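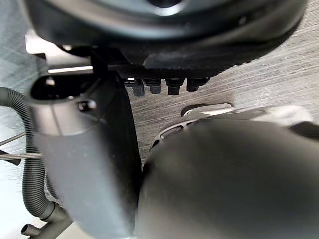 View from the wrist camera, finger at lower right

Subject: Re: Wrist cam or fixed cam for close-in work?
Date: 15 Oct 2022

> I'm setting up a small arm at home and I only have the budget for one decent
> camera. Half the posts in the archive say put it on the wrist, the other half
> say bolt it to a stand and be done. For people who have tried both, which one
> would you keep? Also, does the finger get in the way as much as I think it
> does? My parts are all small and mostly dark.

I've been going back and forth on this very thing, so you get the long answer, sorry! I have the Onora arm with the small camera at the wrist, and before that I ran a fixed one on a stand for most of a year. If I could only keep one it would be the wrist camera, but you should know what you're signing up for.

Yes, the finger gets in the way. Look at the picture I put at the top – that big dark blurry shape is the finger, and it's sitting over a good part of the white piece on the floor. The focus is set for things a bit farther out and I've stopped fighting it. What I do now is stop short, take my look, and then go in the last bit on position alone. Works fine for anything that stays put.

The part I like is how it gets in underneath stuff. With the fixed camera I would never have seen the underside of that big round part, or the little row of pegs hanging off the rim. You can even tell that the one on the right leans a bit. My old stand would have had to be lying on the floor for that (I did try it once, and I kicked it).

Dark parts are a pain, and you said yours are mostly dark. The right side of that gray post goes nearly black and so does the edge next to it, while the floor farther back is very bright. Auto exposure hunts like mad with a mix like that. I turned it off and set it by hand, and my grabs got a lot less jumpy. A lamp off to the side helps too, just don't point it at anything shiny.

On controllers, I've had 2 on this arm. The Wistley box was easy to set up but it dropped pictures whenever I moved and streamed at the same time. The Najjar one took me a whole evening of swearing and has been solid ever since. I logged 3000 moves on it and 2235 of those were with the camera running the whole time, no dropouts that I could find in the log. I never kept a log on the Wistley so I can't give you a fair number there.

One more thing, leave slack in the camera cable where it goes past the wrist joint. Mine was too tight and it tugged the mount a hair every time the wrist turned, and I blamed my calibration for weeks.

I want to try slimmer fingers in December and see how much view I get back. If anybody on the list has the Studance ones, do they flex much when you squeeze? And what size are your parts, by the way? Under an inch I'd want to think about this some more.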